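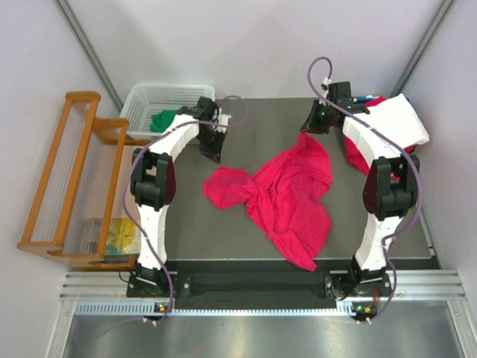

Spent most of this morning on cable care for the two-arm cell at Bradness, and I have to share, because this is my favorite kind of maintenance day. Short thread!

1/ The cell folds laundry. Two arms, one tabletop, a gripper on each. The purple cables run along the outside of the arms, so every bend the arm makes, the cable makes too.

2/ The slack by the gripper is the part everyone gets wrong (me included, back in December). Too short and the wrist tugs on the plug at full reach. Too long and it swings down and brushes the cloth. I like a loop that stands up tall and stays up.

3/ My test: power off, move the arm by hand through its worst poses, watch the loop the whole time. Then again at slow speed. Then 30 folds while I stand there with coffee and stare at the elbow — the elbow is where a jacket starts to rub.

4/ The left cable had a shiny spot today. The log says 3967 folds since I last swapped it. The right one went in later and shows 2113, still nice and matte. New left cable is on now, a Tekier, a bit softer than the old kind. It bends so nicely!

5/ While I was down there I checked the control boards on the rail below the bases. Orange connectors, one push each, and a look at the little green lights. Wiggle the cable gently. If a light blinks, reseat it.

6/ Base bolts next. Almost 6 minutes for both arms with the long wrench from Landden. Mark them with paint pen and you can see at a glance if one has crept.

7/ Last thing, wipe the gripper fingers. Lint builds up faster than you'd think, and red towels are the worst for it. Ritchie wipes work fine, so does a damp rag.

8/ Tomorrow I recheck the new loop once the cable has settled a little. If you run cables outside the arm too, tell me what you use for ties. I'm on hook-and-loop and pretty happy — but I'm always up for trying something else.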